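How I Clear Off the Round Table (and Finally Get the Calculator Clean)

Our round black table is where everything lands. Cups, pens, the spray bottle, the calculator, a cloth somebody folded and forgot. By June it was so crowded I was doing my receipts on my knees, so I came up with a routine that takes me 17 minutes, start to finish!

First, pick one thing to leave out. Mine is the calculator, because I use it every day for the Petek orders. Everything else has to earn its spot or go back to the shelf.
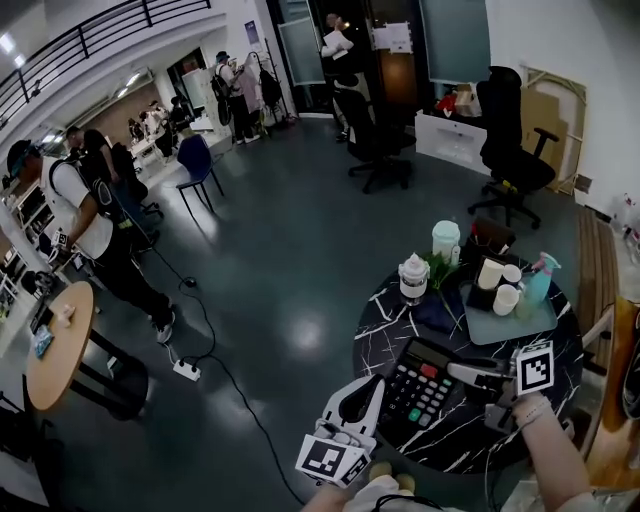 The calculator up front, with the cups on their tray and the teal spray bottle behind it.

Next, get a tray. I can't say this enough (I paid 165 for a fancy organizer from Brilla once and went right back to a plain plastic tray). Cups go on it, and when you need to wipe the table you lift one thing instead of 6.

Now the calculator. Turn it off, tip it upside down and tap out the crumbs. Spray your cleaner on a cloth, never straight on the keys, and wipe across in one direction. For the gunk between the keys I use a dry cotton swab, and go slow around the display because it scratches if you so much as look at it.

Then wipe the tabletop, going from the middle out to the edge. Veined tops hide smudges really well, so crouch down and check against the light. Let it dry before you put the tray back.

Pens go in the holder last. Test each one on scrap paper first and toss the duds!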